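We use cookies to remember your preferences. Accept / Manage

Ademir Cordeiro has mended umbrellas at Caletti for 36 years, and he still gets a little sentimental about a good rib. "People bring me their grandmother's," he told me over very sweet coffee, "and then we both end up telling stories!"
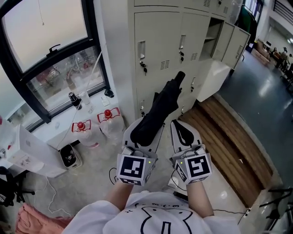
January is his busiest month, when the wind comes up the hill and 30 customers can turn up before lunch. He has a soft spot for the plain black folding kind, gathered in its dark folds and closed up small, though he grumbles (fondly) about the joints. "A long one forgives you," he said. "A folding one, you have to be patient with."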